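Metal bins and troughs – your questions

Quick answers to what we get asked most. Will add more when there's time. Last updated May.

What sizes do you do?
Small, medium and the big one. The big one is the Gelleo. If you're not sure, measure the table first, then the doorway. People forget the doorway.

Do the sides go straight down?
No. Sloped, and they flare out towards the top. So measure at the rim, not the floor, or it won't fit your gap. We've had 2 come back this month for exactly that.

Can I get one with a divider?
Yes. Ask for the partition panel when you order. It goes right across and gives you a seperate compartment at the back. The panel slopes too, so things slide down to the bottom instead of sitting on it.

Can I add the divider later?
Not to the Gelleo. To the Flivell, yes, bring it in and we'll do it while you wait. Mornings are best.

Will it mark my table?
Could do. Bare wood scratches easily, pale wood shows it more. Lift it, don't drag it. An old blanket underneath is fine. So is cardboard.

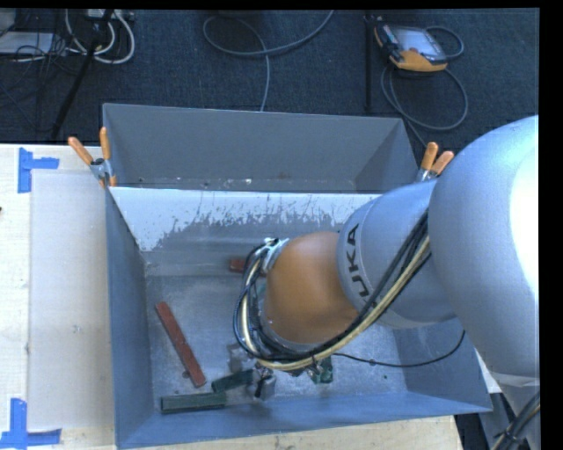

Big bin with the partition panel, on a wooden tabletop.

Why does the metal look patchy?
It's bare metal and it gets used. Shiny in one place, dull in the next. Doesn't affect anything. If you want it to look new for ever, get a painted one – but paint chips, so you'll be emailing us about that instead.

How do I clean it?
Brush out the dry bits first, corners as well. Then warm water, a drop of washing up liquid, soft cloth. Dry it straight after. No wire wool please. For sticky labels, cooking oil on a rag and leave it ten minutes.

Little bits keep collecting on the floor of the back compartment. Normal?
Yes. Hand brush, or the narrow nozzle on the hoover. Reach over the panel, don't lean on it.

Can I keep food in it?
Not loose. Jars and tins, fine.

Are the rims sharp?
Thin, so go steady. Gloves if you're carrying it any distance. Rim strip is sold by the metre, cut with ordinary scissors.

Does it come with a lid?
No lid for the Gelleo, sorry. Flivell lids are back in stock.

How much is it?
Gelleo is £178 with the panel fitted. Delivery is free within 50 miles of the shop, past that we'll quote you. Send the postcode, not just the town.

Do you do trade orders?
Yes, up to 500 at a time. Allow longer for those. Email before you order so we can check whats on the shelf.

Can I return it?
Within the month, unused, in the original wrapping. Scratched ones we can't take back. Bring the reciept or the order number, either will do.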